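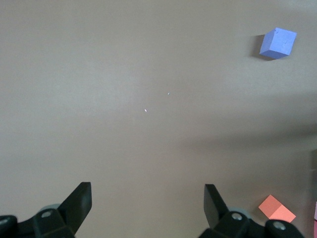 Feven Mekonnen asked whether people with no design or testing background may apply. They may, and applications from those who have never taken part in a study are especially welcome.

## Call for Participants: Block Handling and Sorting Study

The Rimesley center in Vidutbridge invites adults to take part in a study of how people pick up, turn, stack and sort small colored blocks on a tabletop. Results will guide the next edition of the Gidey activity set, used in day programs for older adults.

**Who may apply**

- Adults of any age who can sit at a table for the length of a session
- Left-handed and right-handed participants
- People with mild stiffness or reduced grip in one or both hands

Applicants should be able to tell blue from orange under ordinary indoor light. Glasses and contact lenses may be worn.

**What participation involves**

Each participant attends 2 sessions of 50 minutes. Blocks are placed on a plain table, in some tasks well apart and in others close together. Participants are asked to move them to a given spot, match them by color, or line them up edge to edge. A staff member reads each instruction aloud and notes the time taken. Short breaks are built in, and more may be requested at any point.

A brief questionnaire on comfort and effort follows the second session.

**Places and payment**

There are 63 places. Participants receive a payment of $12 per session, made at the end of each visit. Those who withdraw after the first session keep the payment for it.

**Location and dates**

Sessions are held in June on the ground floor of the Plalia building – step-free access is available from the parking lot. Morning sessions begin at 9:30 a.m.

**How to apply**

Application forms are available at the Rimesley front desk. Please state your preferred hand, any seating needs, and whether mornings or afternoons suit you better. Places are offered in the order in which completed forms are received, and a waiting list will be kept until the end of June.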